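**티켓 #89: 그리퍼가 케이스 안에서 닫힘 명령을 놓침**

- 상태: 해결, 재발 시 다시 열 것
- 작성: 2019년 12월
- 담당: Adelino Moreira
- 위치: Skandis 공동 작업실, 안쪽 작업대
- 장비: Omeo 그리퍼(자작), Nasution 서보 드라이버, Burnum 제어 보드

## 증상

데스크톱 본체에서 케이블을 잡아 빼는 작업 중에 그리퍼가 닫히다가 멈춘다. 에러 코드는 없고 로그에 `close timeout` 한 줄만 남는다. 작업대 위에 부품을 놓고 잡을 때는 같은 명령이 문제없이 끝난다. 팔이 케이스 안으로 들어간 뒤에만 생긴다.

타임아웃은 2000 ms로 잡혀 있다. 값을 늘려도 결과는 같고 멈춰 있는 시간만 길어진다.

## 1차 확인: 기구 간섭
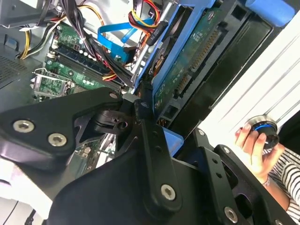

처음에는 손가락이 어딘가에 걸려서 서보가 목표 위치까지 못 간다고 봤다. 로그의 위치 값이 17에서 더 움직이지 않았기 때문이다. 이 본체는 파란 드라이브 케이지가 바로 옆에 있고 하드디스크 기판이 밖을 향해 있어서, 손가락이 케이지 옆으로 붙으면 여유가 거의 없다. 접근 각도를 바꾸고 케이지에서 떨어진 자리에서 빈손으로 닫아 봤는데도 같은 위치에서 멈췄다. 간섭은 원인에서 뺐다.

링크 나사도 다시 조였다. 풀린 것은 없었다.

## 2차 확인: 전류 제한

Nasution 드라이버의 전류 제한 레지스터를 읽으니 128이었다. 9월에 펌웨어를 올리면서 기본값으로 돌아간 것 같다. 그 전에 쓰던 값은 메모가 없어서 조금씩 올려 가며 다시 맞췄다. 닫는 힘은 좋아졌지만 타임아웃은 계속 났다. 빈도가 줄었는지는 횟수를 따로 적지 않아서 모르겠다.

## 3차 확인: 배선
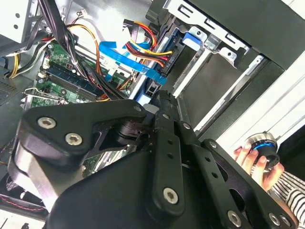
*케이스 안으로 들어간 그리퍼. 위쪽에 납작한 파란 리본 케이블이 접혀 있다.*

팔을 같은 자세로 세워 두고 손목 뒤쪽 통신선을 손으로 흔들면 위치 값 갱신이 끊긴다. 팔을 작업대 쪽으로 눕히면 흔들어도 괜찮다. 케이스에 들어가는 자세에서 손목이 많이 꺾이고, 그때 선이 당겨지면서 커넥터 한쪽 핀이 뜨는 것으로 보인다. 위치 값이 17에 고정된 것도 서보가 선 게 아니고 Burnum 보드가 마지막으로 받은 값을 계속 찍은 것이다. 1차 때 로그의 타임스탬프를 같이 봤으면 더 빨리 찾았을 것이다.

## 조치

1. 통신선을 더 긴 것으로 교체하고 손목 축 앞에 여유분을 둠
2. 커넥터를 잠금식으로 바꿈
3. 케이블 타이 위치를 링크 쪽에서 팔 쪽으로 옮김
4. 위치 값이 갱신되지 않으면 `close timeout` 대신 `stale position`을 남기도록 Burnum 쪽 코드 수정
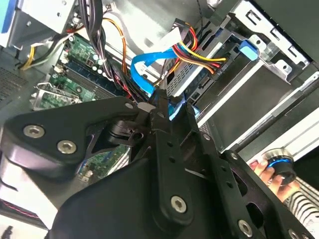
교체 후 같은 접근 경로로 오후 내내 돌렸고 타임아웃은 나오지 않았다. 전류 제한은 2차 때 올린 값을 그대로 둔다. 새 값은 저장소의 `driver.cfg`에 주석으로 적어 두었다.

## 남은 일

- 펌웨어를 올린 뒤 설정값이 초기화되는지 확인하는 스크립트 추가
- 예비 통신선 하나 더 만들기. 잠금식 커넥터 재고가 없으니 주문부터 할 것
- 접근 경로 파일에서 1차 때 바꾼 각도를 되돌릴지 결정. 지금은 바꾼 각도로 쓰고 있음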